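Ticket 257: Dunddale fan forum, basketball game threads not updating
Opened August 2024
Status: Open

Reported by several members during the Clisow exhibition. The live score box stopped at halftime and the game thread would not load past page 4. Posts made after that were saved but did not show until the next morning.
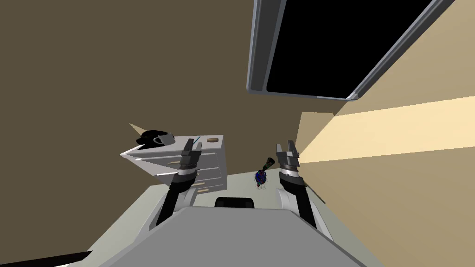 Attachment 1: two robot arms with grippers, cabinet drawers at left.

Checked first: server load was normal. The score feed from Kumidetti was still sending, so the fault is on our side.

Cleared the thread cache. Page 5 came back, but the score box did not. Restarted the Pawlak plugin and the box updated after 2 minutes.

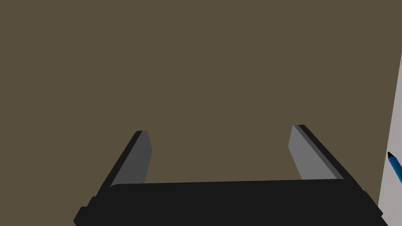

Same fault as the one logged in December, when the conference opener thread froze with 12 pages of posts waiting. The fix then was to turn off auto-refresh for guests. That setting was switched back on with the last forum upgrade. Turned it off again.

Will leave this open through the next game. If the box stops again, please post the time and your browser in this ticket.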